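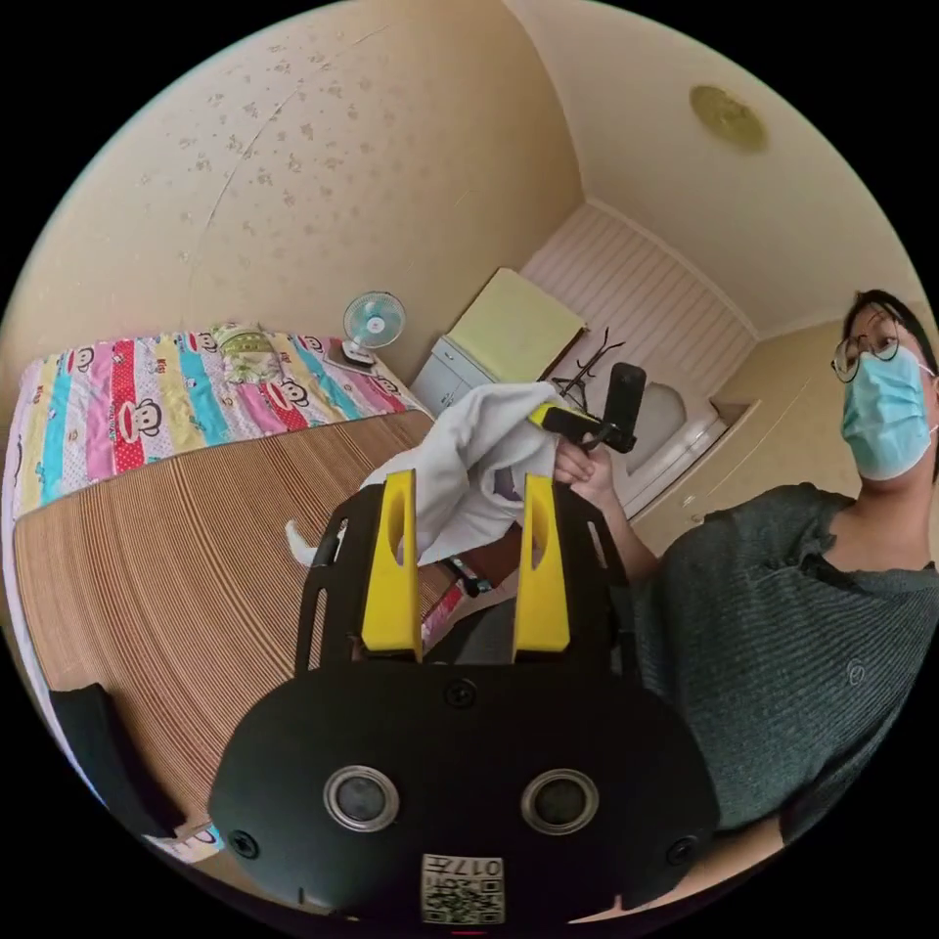
Bedroom work with the hand-held grippers, October.

Equipment spending, prepared by Aisling Costello for the Nindel project

We bought 2 more hand-held grippers from Rolter this period at $341 each. Spare jaws and screws came to $129. Phone mounts were quoted by Droltico but have not been ordered.

The equipment line now has $1541 left. We ask to keep it open through the next period so we can replace worn jaws and price a second set of chargers. Nicholas will send the Rolter invoices separately.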